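Sesstead Home Forums > Kitchen & Table > Small spaces

Topic: Breakfast on one small table, toaster and all

ploverhat
Started 30/09/2024
We gave up the kitchen counter to a dishwasher (no regrets, it's the only appliance I've ever loved) and now breakfast has to happen entirely on one wood-topped table against the wall. Toaster, plates, cutlery, water, the lot. It gets set up in the morning and cleared off again by lunch when the table goes back to being a desk. I've been reading the old threads and everyone contradicts everyone, so let me ask fresh: what goes at the back, what goes at the front, and where on earth do the spoons live?

dustpan_deb
Toaster at one end. Always an end. If you put it in the middle you will spend your life reaching over hot slots for the butter. Which end depends on where your outlet is, so the decision has been made for you by whoever wired the place.

Spoons go in something with sides. I don't care what.

kettle_lapsed
Disagree about the end. A toaster at the end of a table gets hit by hips. I had an Oltari two-slice on a corner for 5 years and it went on the floor more than once. It still worked, which I took as an insult.

ploverhat
My hips and the toaster have an understanding so far. The outlet is on the left anyway.

marrow_and_rye
The thing I'd push is keeping everything you only pick up once toward the back, and leaving the front edge for elbows. People set a breakfast table like a shop window, all of it up front, and then have nowhere to put an actual breakfast.
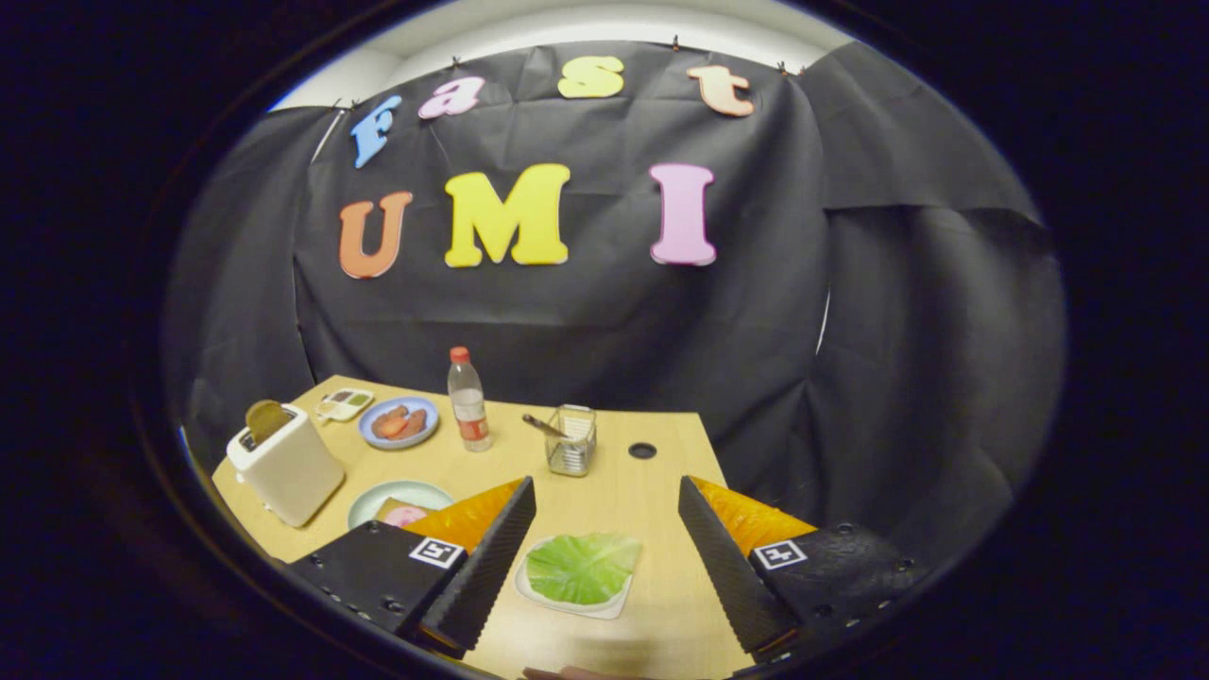
Cutlery is where I'd spend the money, all four dollars of it. A solid cup holds crumbs and whatever dripped off the last spoon you put away in a hurry, and you find out when you turn it over. Mesh lets it all fall through, and then you wipe the table, which you were going to do anyway. The little square wire basket up there with the spoon in it, to the right of the water bottle, is the type I mean. Mine came from Rivadeneira in a set of 2 and the other one holds garlic. Square also matters, by the way: it sits flush against its neighbors, and a round pot always wastes the corners.

dustpan_deb
"Lets it all fall through" is a strange thing to be selling me. Now the crumbs are on the table.

marrow_and_rye
They came from the table, Deb. They're going home.

kettle_lapsed
Mesh catches fork tines. You pull out one fork and the whole basket comes with it, like a crab. For spoons, fine. For forks I use a jam jar, and I wash the jam jar, as a person does.

ploverhat
OK so spoons in mesh, forks in a jar. Do knives get their own building?

kettle_lapsed
Knives go on the plate. Who stores a butter knife at breakfast? You're about to use it.

tansy_lot
Been at this longer than I'd like — studio apartment, one table, February to February, twice over. A couple of things.

Water bottle at the back, lid on. An open glass near a toaster is asking for a conversation with your landlord.

Plates with a rim if there's anything greasy on them. Sausage rolls. I mean it rolls, not a sausage roll, though those too.

And skip the rack that stacks over the toaster. Zindell makes one, I bought it, and toast comes up under the shelf and just stays there looking at you. Besides, I don't want a shelf over something that gets hot.

dustpan_deb
Agree with every word of that and it's making me uneasy.

marrow_and_rye
There was an old thread about over-toaster racks, number 3605 I think, where it went to several pages and two people stopped speaking. Search for it if you have an evening to waste.

ploverhat
I read that thread. I have now wasted the evening.

Going with: toaster left, bottle at the back with the lid on, mesh for spoons, jar for forks, front edge clear. Will measure the table tonight and see whether there's still room for a second plate.

kettle_lapsed
Watch your hips.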